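Keeping small parts from rattling in a box

mllewellyn
4/9/19
I keep craft pieces in square tan containers, no lids. Everything slides around when I carry them. Does anyone line theirs?

yevhen_s
Felt on the bottom. Cut it 3 mm short on each side or it buckles.

shuzhen
I'd skip felt. Fluffy white filling holds things better - a 300 g bag did 36 boxes for me.

yevhen_s
And then you spend ten minutes digging for a bead. Felt stays flat.

shuzhen
For beads, sure. She said pieces.

mllewellyn
Mostly little cubes, nothing tiny. I tried the filling in one box and I like it so far. It does cling to my sleeves. I'll do the rest in June, and the beads can have felt. The red cubes are easy to spot against white, so I'm starting with those.

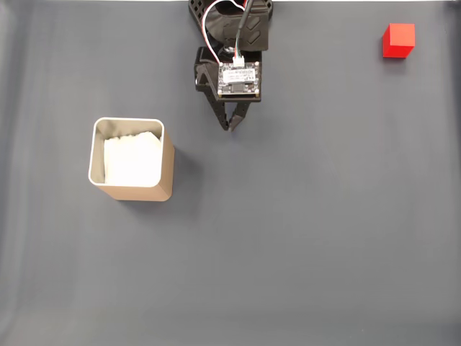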